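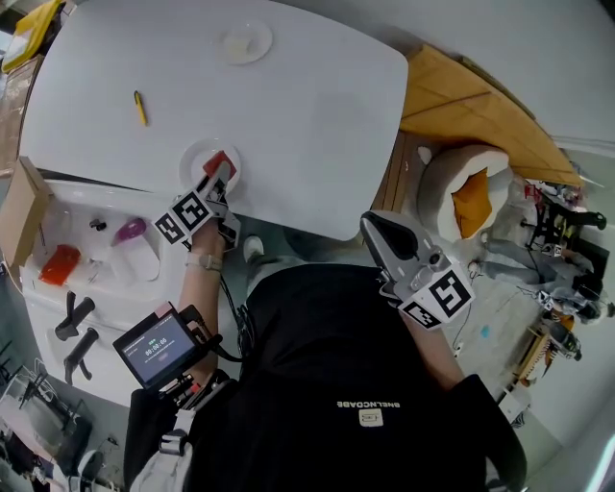 White tables and small plates: which tips are worth the bother?

2023-01-06, by Yamuna Poojary
100 shares | 2 comments

Every kitchen page I read in December told me to keep a tray on the table "to gather the little things". I tried it. The tray gathered the little things, then the post, then a larger tray's worth of other things, and I still couldn't find a pen.

What I do now is duller. Anything damp, crumbly or likely to leave a colour behind goes on a small plate before it goes on the table. A red block of anything on a white top is asking for trouble, whether you're going to eat it or scrub with it. Side plates are ideal and you already own them. The bamboo rests they sell at Nedeljković in Wostcombe do the same job, go black underneath and can't go in the dishwasher.
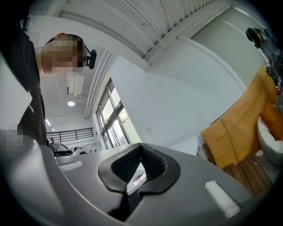

Plates with a low rim are easier to work from than bowls, whatever the stylists say. You can get at the thing from the side and you don't have to tip it out. If it slides about, put a folded damp cloth under the plate. I have no faith in the silicone dots.

Pens. People write on freezer bags at the table, the pen rolls, the cap is off, and there's your mark. Washing-up liquid first, then a little surgical spirit on cotton wool, tested somewhere you won't see it. Toothpaste is recommended everywhere and I wish it weren't. It's gritty, and on a glossy top it leaves a dull patch that annoys you far longer than the ink did. 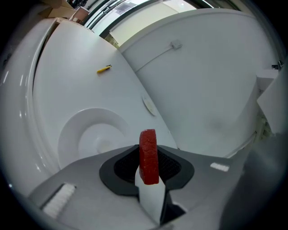 I'm also unconvinced by special sprays. I bought a bottle of Kundidus for white surfaces and did half the table with that and half with warm soapy water. Chandrasekhar Bhat came round for lunch and picked the soapy half as the cleaner one, though he may have been guessing.

The sink is where I'll admit the magazines have a point. Bottles and brushes left in the basin sit in whatever you pour down it, and you end up washing them before you can wash anything else. Stand them on the side. You don't need a caddy. 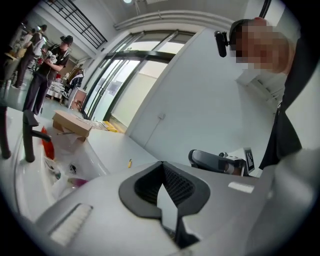 Cardboard boxes should be emptied and flattened the same day, particularly near a tap. The bottom goes soft first and you only find out when you lift it. Paper packing I do keep, one bag of it, for wrapping glasses. Anything beyond one bag goes out with the box.

Next time: limescale, and whether vinegar deserves its reputation.

Contact us | Copyright Kastov Home Pages | Back to top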